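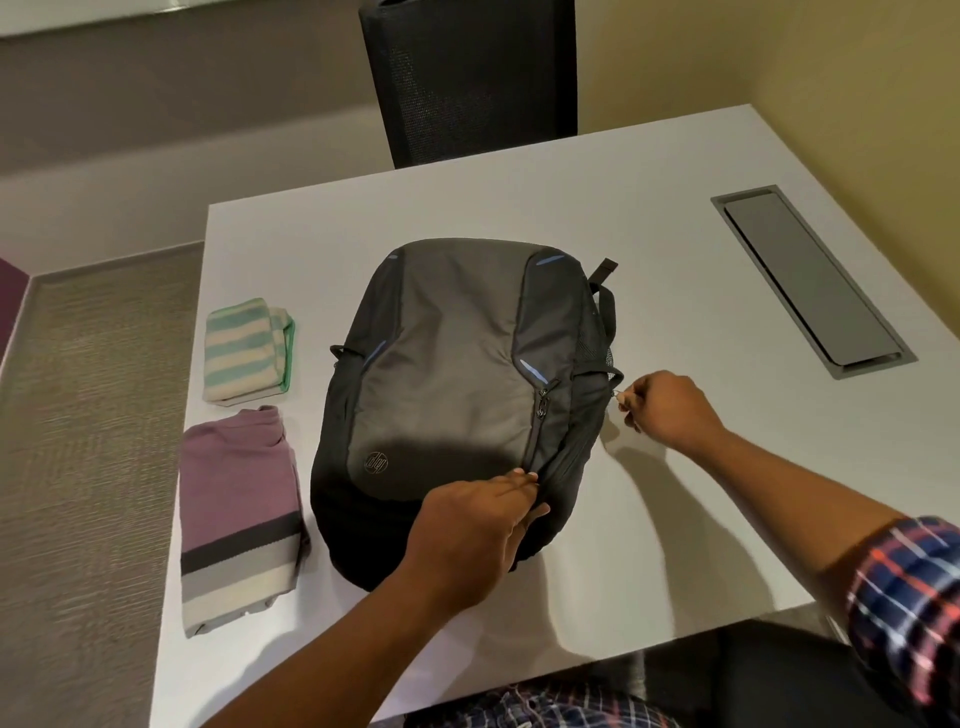

かばんの留め具は誰が閉めるのか　返却品処理の自動化と、作業台に残った仕事

衣類とかばんのレンタル返却品を扱うGikodhamのPrumari処理センターで、搬送と仕分けの自動化設備が稼働を始めたのは2020年6月1日である。導入されたのはUrbańczyk製の仕分け機と、品目判定から搬送指示までを受け持つ制御ソフトPumosleyの組み合わせで、系統は2本ある。1本は衣類、もう1本はかばん類と小物を流す。

それ以前の工程は単純だった。返却箱を開け、中身を出し、伝票と照合し、汚れと破損を見て、たたむか詰めるかして棚に戻す。この一連を同じ作業者が最初から最後まで担当していた。台車を押して棚まで歩く時間も作業時間に含まれており、作業日報には「検品」の一語でまとめて記録されていた。検品に何分、移動に何分という内訳は、自動化の検討が始まるまで存在しなかった。

機械が引き受けた範囲

現在、返却箱は開梱後にコンベヤーへ載せられ、タグの読み取りで品目が確定する。読み取りに成功した品は系統ごとに振り分けられ、検品台の手前で停止する。作業者が結果を入力すると、品は再び搬送に乗り、洗浄、補修、再出荷、廃棄のいずれかへ向かう。棚までの歩行はなくなった。伝票の照合も、読み取り不良の場合を除いてなくなった。

残ったのは、手で触れなければ判断できない工程である。かばんでいえば、各室のファスナーを端まで走らせ、引っかかりの有無を確かめる。引き手の変形を見る。肩ひもの付け根を引いて縫い目の開きを調べる。底を押し、内張りの浮きを探る。衣類では襟と袖口の汚れ、毛玉、ほつれの確認と、たたみ直しが残った。

設計段階では、ファスナーの開閉も自動化の候補に入っていた。見送りの理由は設備側の検討記録に列挙されている。引き手の位置が品ごとに違うこと。布地が柔らかく、引く力をかけると本体ごと動くこと。片側で生地を押さえ、もう一方で引き手をつまんで縫い目に沿って動かすという両手の分担が必要になること。途中で布を噛んだときに、引き続けるか戻すかを抵抗の変化から判断しなければならないこと。最後の点については、試験中に務歯を傷めた例が記録に添えられている。

衣類のたたみも同様に見送られた。同じ型の無地のシャツだけを流すのであれば機械の選択肢はあった。しかしレンタル品は丈も厚みも素材もそろわない。編み地は持ち上げると伸び、置いたときに輪郭が変わる。品種の切り替えに要する調整時間を加えると、人がたたむ場合との差はなくなるという試算だった。

処理数は変わらなかった

稼働前後の比較として社内に示された数字がある。1日の処理点数は、導入前の基準月で1143点、導入後の10月で1147点だった。差は4点で、日々の返却量の振れに埋もれる。設備投資の効果として見れば説明に窮する値であり、実際に社内の検討会でもこの点に質問が集中した。

処理点数が動かない理由は、上限が検品台にあるためである。搬送が速くなっても、1点を調べる時間は短くならない。導入直後には検品台の手前に品が滞留し、仕分け機が自動停止する事態が続いた。制御側で送り出しの間隔を広げ、台ごとの入力状況に応じて次の品を出す方式に改めたところ、停止は減った。以後、仕分け機は能力に余裕を残した状態で運転されている。

変わったのは内訳のほうだった。歩行と照合に使われていた時間が検品に移り、補修へ回す品の数が増えた。以前は出荷後に利用者からの連絡で判明していた類いの不具合、すなわちファスナーの噛み込みや肩ひもの緩みが、台の上で見つかるようになった。再出荷後の苦情は減っている。ただし同じ時期に検品基準も改訂されており、どこまでが設備の効果なのかは切り分けられていない。センターの報告書もこの点は「判定不能」と記している。

体への負担の移動

作業者への影響は一様でない。台車を押さなくなったことで、腰と膝の不調を訴える声は減った。代わって増えたのが、親指と人差し指の付け根、および手首の痛みである。引き手をつまむ動作は1回ごとの負荷こそ小さいが、検品に専念する時間が延びれば回数も増える。歩行は移動のための時間であると同時に、指を休める時間でもあった。自動化の検討資料では、この時間は全量が「削減対象」に分類されていた。

対策として、センターは検品台の割り当てを見直した。かばんの系統と衣類の系統を時間帯で交替し、同じ動作が続かないようにする。かばん担当の連続点数には上限が設けられ、600点に達した班はその日の残りを衣類へ回る。上限値の根拠は医学的なものではなく、痛みの申告と日報の点数を突き合わせて決めた運用上の値である。今後の見直しが前提とされている。

作業面の高さも議論になった。かばんは厚みがあるため、衣類に合わせた高さでは肘が上がる。昇降式の台への更新は費用の面で保留となり、当面は椅子の高さで調整している。座って行う検品と立って行う検品のどちらを標準とするかについては、作業者の間でも意見が分かれる。肩ひもを引く確認は立ったほうが力を入れやすく、引き手の確認は座ったほうが手元が安定する。作業標準書は両方を認めている。

判断の記録という新しい仕事

Pumosleyの導入で加わった作業もある。検品結果の入力である。従来は不具合のある品に紙片を挟むだけでよかったが、現在は部位、症状、程度を画面で選ばなければならない。入力は次の搬送先を決める信号を兼ねており、省略できない。

運用開始時の選択肢は細かすぎた。ファスナーの項目だけでも、動きが重い、途中で止まる、引き手が曲がっている、端の止め具が緩いといった区分が並び、さらに程度の段階があった。現場では「動きが重い」の一択に入力が偏った。どれを選んでも行き先が補修であることに、作業者が早い段階で気付いたためである。後に区分は統合され、行き先が変わるものだけが残された。設備側にとっては分析用のデータが粗くなる変更だったが、偏った細かい記録よりは使えるという判断で承認された。

程度の判定には個人差が残る。同じかばんを複数の作業者に渡すと、再出荷と補修に分かれることがある。以前は工程全体を同じ人が担当していたため、この差は表に出なかった。現在は台ごとの補修率が画面に表示され、差が数字として見える。補修率の高い作業者が慎重なのか、基準を誤解しているのかは、数字からは読めない。センターは個人別の表示を管理者画面に限り、評価には使用しないと通知した。通知の前後で補修率の分布がどう動いたかは公表されていない。

習熟の経路も変わった。新しく入った作業者は、かつては開梱や台車の運搬から始め、品物に慣れてから検品を覚えた。入り口にあたる仕事が機械に移った結果、初日から検品台に就くことになる。訓練用として廃棄予定のかばんが台の横に置かれ、正常なファスナーと傷んだファスナーを交互に開閉して、指に伝わる抵抗の違いを覚える時間が設けられた。訓練の期間は定められておらず、指導役の作業者が判定の一致を確認した時点で終わる。指導中は指導役の処理点数が落ちるため、点数の目標から除外する扱いになっている。

次の更新で検討されているのは、搬送途中での外観撮影である。布地の大きな破れや目立つ汚れを検品台の手前で拾い、最初から補修へ送る。台に届く品が減れば、1点あたりに使える時間は増える計算になる。ファスナーの確認は引き続き対象外で、検討書の工程表でも検品台の欄には「手作業」と記入されている。撮影で拾われた品について、補修前に人が改めて触れるかどうかは、まだ決まっていない。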